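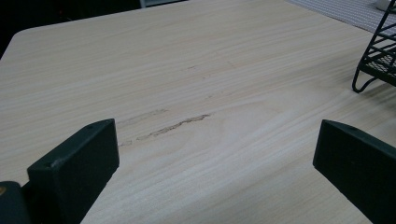
Doesn't the table get wrecked? was the first reply to my last page of tips, and the same reader went on to ask whether you could run a school robot club in an ordinary kitchen with the family crockery.

2023-05-09
By the Follden club helper

Well, tables do pick up marks, and a scratch in pale wood shows up more than you'd like. But yes, you can use ordinary kitchen things! Our lot are working on table-laying for the Evus cup (spoon out of the basket, over to the bowl, that sort of thing) and most of what I've learnt since February is plain housekeeping. So these are my tips, in no order at all.

Looking after the top

For shallow scratches I rub in a wax stick one shade darker than the wood, leave it 30 minutes and buff with an old sock. Deeper ones want filler first. Try it on the underside, please — I once matched by eye under the club lights and ended up with a stripe like gravy. Stick felt under anything with wire feet and check it every few weeks, as it does creep off.

Place mats are good too. A woven one under the bowl and plate saves the wood and stops the plate skating about when somebody's practising with the hand-held grippers. Wash it at 30 and dry it flat or the corners curl up, and a curled corner will catch a spoon every single time. 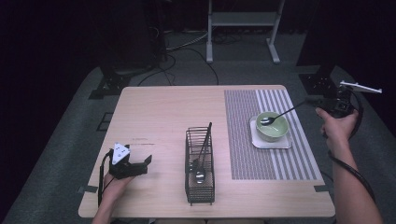
Spoons and baskets

Long handles are much kinder to beginners than teaspoons. Stand them leaning in a narrow wire basket so there's a good bit of handle to get hold of, and don't cram the basket. We started with far too many in ours and they all came out together like spaghetti.

Shiny spoons show every fingerprint. A drop of vinegar on a damp cloth sorts that out, then dry them straight away.

Two people can share one basket if they agree who goes first. Ours now say "mine" out loud before they reach in, which sounds rude but has saved a lot of knocked knuckles.
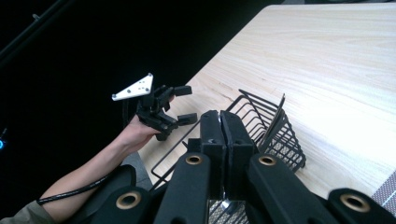

Cables are my other bugbear. Run them back along the arm and keep them snug but never tight, and if you're in long sleeves, tuck the slack under the cuff. Soft hook-and-loop ties are better than tape on skin, and 5 minutes spent on this before you start is worth it.

Wipe the finger pads too. Kitchen grease gets on everything, and a greasy pad lets a spoon slide round just as you've got it over the bowl. Warm water with a tiny bit of washing-up liquid on a cloth, wrung out hard, and keep it well away from the joints.

I've been told to try cork mats next, so I'll let you know how they wash.

Recent tips
Getting sticky label gum off Justel tubs
A shoe rack for spare battery packs
Paiva challenge: what we packed and what we forgot
60 clothes pegs and what to do with them
Cleaning wire trays without snagging the sponge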